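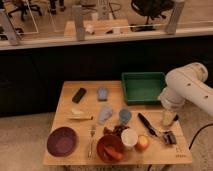
Cups, a tray and a remote on a wooden table, with a white robotic arm at the right.

Irkia has finally owned up to the Tultano, the mid-priced phone that's been leaking out of every corner of the internet since the summer. I'd started to wonder if it was ever going to be announced properly, but it went up on the company's website this morning with a launch video, a long list of specs and a sale month of January. A bit of a wait, then, and an odd one, as it misses Christmas completely.

First impressions from the spec sheet are mostly good! The headline is the battery. Irkia claims almost 14 hours of video with the screen on medium brightness, and if it gets anywhere near that in normal use I'll be very happy indeed. I've been carrying a power bank in my coat pocket for most of this year and I'm sick of it banging against my leg on the way to the station. The battery isn't removable, before anybody asks (somebody always asks), but the back panel is held on with screws and Irkia says it will sell spare batteries to ordinary customers as well as to repair shops. No price for those yet.

The other thing I'm pleased about is the headphone socket. It's there, on the bottom edge, next to the charging port. I know plenty of you have moved on to wireless earbuds and think the rest of us should stop moaning, but I've got a perfectly good pair of wired ones and I'd like to go on using them while the phone's plugged in.

Software is where it gets more complicated. The Tultano will run Otby, Irkia's own take on Android, and if you had one of the company's older phones you'll remember Otby as the one with the bouncing icons and the weather screen you couldn't switch off. It's had a big tidy-up. The app drawer is back, the settings menu has been put in a sensible order and the weather screen can now be removed with a long press. I tried a test version on my old handset over the past fortnight and it felt much quicker, though it did log me out of my email twice and the alarm clock lost its snooze button until I restarted. Early software does that, so I'm not holding it against them too much.

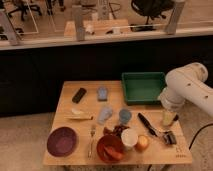 A robotic arm beside a yellow cup, with a green tray at the back of the table.

Irkia is promising 3 years of Android updates, and that's a decent stretch for a phone at this price. I would like to see it in the small print, mind you. The announcement says "updates" in one place and "security updates" in another, and those are different promises. I've emailed the press office to ask which one it is and had an automatic reply saying they're busy with the launch, so I'll add a line here when a real answer turns up.

What about the camera? Well, there's a main one, a wide one and a macro one, and I can't get excited about the macro one. I've never met anybody who uses theirs. The main camera has optical stabilisation, which the last model badly needed, and the sample shots on the website look lovely, as sample shots always do. Night mode gets its own button in the camera app now, and there's a timer that can be set from the volume keys. I'll be much more interested to see what it does with a dark pub and a dog that won't sit still.

The design is nice and plain. It's a flat slab with rounded corners, a matt back and a fingerprint reader on the side, where your thumb lands anyway. It comes in 5 colours, and the orange is easily the pick of the bunch if the pictures are anything to go by. There's a mustard one too, and I suspect people will either love it or send it straight back. Storage can be topped up with a memory card, and the card gets its own slot, so you won't have to give up your second SIM to use it. Small thing, but it matters to me because I travel with a work number and my own.

Now for the grumbles. There's no wireless charging, and the water resistance is described only as "everyday splash protection", with no proper rating given. That could mean it'll shrug off a downpour or it could mean don't breathe on it, and we won't know until people start getting them wet. The charger in the box is also the slow one. If you want the fast one you'll have to buy it separately, and I do think that's cheeky when fast charging is one of the first things mentioned in the video.

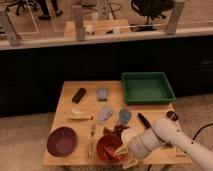

Household objects and a green tray on the table, with a dark cabinet behind.

Irkia says the Tultano will go on sale in 31 countries on the same day, the UK included. That's a big change from last time, when we got the phone months after everyone else and only in black. Carrilho is the only shop confirmed to be stocking it here so far, online and in its larger branches, and it's taking names for a waiting list now. You don't have to pay anything to go on the list. I've put mine down, mostly to see what sort of emails they send.

The price is the bit we're all waiting for, and there isn't one. The announcement says it will sit "comfortably below" the company's top model, so there's an awful lot of room for it to sit in. Leaks have had it all over the place and I'm not going to repeat them, as the same people were certain it was going to fold in half. Carrilho's page had a figure on it for a little while this morning, but it was plainly a placeholder (unless phones have started costing the same as a car) and it's since been taken down.

I'm told there'll be review units before the end of the year, and I've asked for one. If it comes I'll use it as my only phone, SIM and all, and do the usual battery diary alongside the camera comparison. A few of you asked last time for a call quality test as well, and that's fair enough, I forgot it's a thing phones do. I'll ring my sister on it. She never hangs up, so the battery should get a workout at the same time.

If you've had an older Irkia and you've been using the new Otby test version, do let me know in the comments how you've got on, especially if your alarm clock's gone funny as well. I'd like to know if it's just mine.

Last updated: October 30, 2019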